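Skonder bench simulator with the Amegashie task pack

Reviewed by Heledd Bowen
Category: Automation software, small shop

Our shop refurbishes control modules for commercial ovens and dishwashers. Most of the labour is dull: a unit comes out of its bin, goes into a fixture, gets its connectors seated, is tested, and goes back into a bin. Every year or so the owner, Iolo Howells, asks whether a machine could take over the seating step. This year he agreed to pay for a proper answer before paying for arms, and Gridura's Skonder is what I used to get it.

Skonder is a physics simulator with a two-arm work cell already built in. You load a task, attach a control policy (theirs or your own), run a batch, and collect logs and rendered views. It doesn't drive real hardware in the edition I tested. The Amegashie pack is a paid add-on containing bench tasks: placing small parts, handling short cables, and moving items between a fixture and a tray. I chose it because those tasks are close to what Isla Skinner and Tsehay Abdella do at our seating bench all day.

Installation

The installer ran cleanly on our quoting workstation, which has a mid-range graphics card. The licence manager did not. It wanted an open port our network contractor had blocked, and the error message gave a code with no explanation. Gridura support answered in 16 hours with the correct setting. Once past that, the default cell opened without complaint.

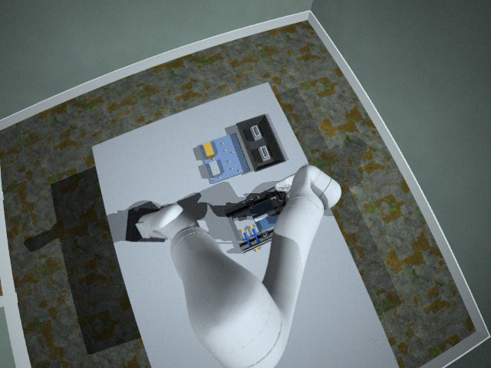

Camera placement is handled through a plain text file. The angled overview is useful for checking whether the arms are likely to get in each other's way, and the overhead view is better for judging alignment. You can save both from the same run. I would have liked a dimension overlay, as the built-in measuring tool snaps to mesh vertices and is tedious on anything with a bevelled edge.

The physics settings are well organised. Friction, contact stiffness and joint damping each have their own panel, and values can be randomized within limits you set. Colour and lighting can be varied as well. The default lighting throws hard shadows across the bench, and I left it that way for the first batches on the theory that our own overheads are no kinder.

Results

I ran 276 trials with the supplied policy, spread over the pack's pick, place and cable tasks. My notes by task:

Rigid block to a marked position. Reliable. Failures were mostly approach errors, where the fingers came down slightly rotated and nudged the block before closing. Widening the approach margin removed most of them at a small cost in cycle time.

Small part into a close-fitting recess. Acceptable when the start position was fixed. Once I randomized the start pose, the success rate dropped enough that a person would need to stand by. The policy retries, but it retries the same way, so a bad angle tends to stay bad.

Cable end to connector. Poor. Cables are modelled as linked segments and the bend looks plausible at rest, but contact between a segment and a finger is unstable at default step size. Reducing the step helps and makes every run far slower. Even then the policy often had hold of the cable too far from its end to steer it.

Hand-off between arms. Better than I expected. Timing between the two is well handled and I logged very few collisions.

For comparison I timed Tsehay on our real seating step. She had a connector home before the simulated arm had finished its approach move. Speed limits in the cell are conservative and can be raised, though the grasp errors climb with them.
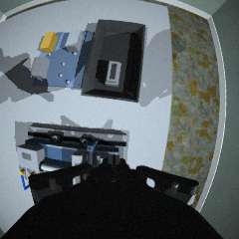 Overhead view from the same bench setup: black gripper in the foreground, fixture with blue cable ahead of it, blue plate and black tray beyond.

Importing your own parts

This is where most of my time went. STEP files import, but anything with an internal cavity arrives as a solid collision body unless you decompose it first. Our module housing needed three attempts. The first version looked perfect on screen and behaved like a brick with a picture of a socket on it. The manual covers decomposition in an appendix and should cover it in the main chapter.

Units default to metres. Our drawings are in millimetres. There is a warning, but it goes to the log and not to the screen.

Batch running is good. The scheduler held up to eight cells at once on our machine before frame times became uneven, and a crashed cell does not take its neighbours down. Logs export as CSV. Chiamaka Bashir, who does our process sheets, had them sorted into a usable failure table before lunch without opening the manual.

Is it a substitute for a real trial?

No, and Gridura's documentation is fair about that. A simulated grasp tells you about reach, clearance and sequence. It tells you much less about a sticky label, a cable that has been coiled in a bag since February, or a connector with a slightly crushed shell. Those make up a large share of our work. The same caution applies to the household demos in the vendor's gallery. Putting a block where you want it on a clear bench is a solved problem for most purposes; sorting a cutlery drawer full of odds and ends asks for the kind of contact handling that was weakest in my runs.

What it did settle is layout. We had assumed the fixture and the output tray should sit side by side within reach of one arm. The runs showed fewer conflicts with the tray placed past the fixture, and we have since rearranged the manual bench that way. Isla prefers it.

I also looked at Ginmont's competing package during its trial period. Its interface is easier and its cable model is no better. It has no hand-off tasks at all, which ruled it out for us.

Good points: stable two-arm cell, sensible randomization controls, clean logs, support that reads the question.

Weak points: licence manager, cable contact at default settings, import of hollow parts, measuring tool.

Recommended for shops that need to check a cell layout and already have someone comfortable with CAD cleanup. If your main task is flexible cable, I would hold off until the contact solver is revised. Iolo has renewed our licence for the layout work and has not ordered any arms.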